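Tips > Around the House > Bathroom Bits

Old toothbrushes, nearly empty tubes and a clean table

I love an old toothbrush! Once the bristles splay, mine moves to the cleaning jar and starts its second life on tap bases, grout and the tracks of the shower door.
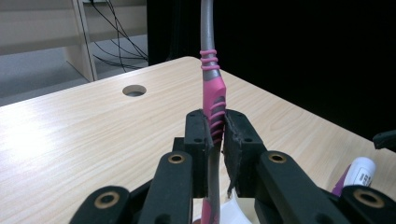

Pink and grey, with rubber ridges to grip.

Pick one with a rubber grip if you can, it's so much easier to hold with soapy hands. Dip it in bicarb and a little water, scrub in small circles, then rinse.

Tubes are my other favourite. Lay yours on the table and push everything toward the cap with the back of a butter knife, starting at the crimped end.

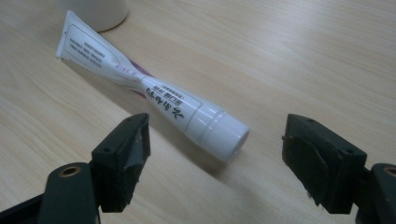

Fold the flat end over as you go and clip it with a clothes peg. I get another 9 days out of toothpaste this way, and hand cream does even better (Jozef Vanhove's tip, and it's a beauty).

Wipe the table with a damp cloth when you're done, going with the grain, and dry it straight away.

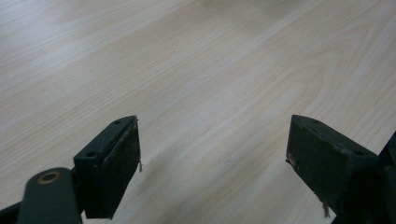 Storing your cleaning brushes

Stand them bristles up in a jar, with a strip of coloured tape on each handle so they never wander back to the bathroom cup.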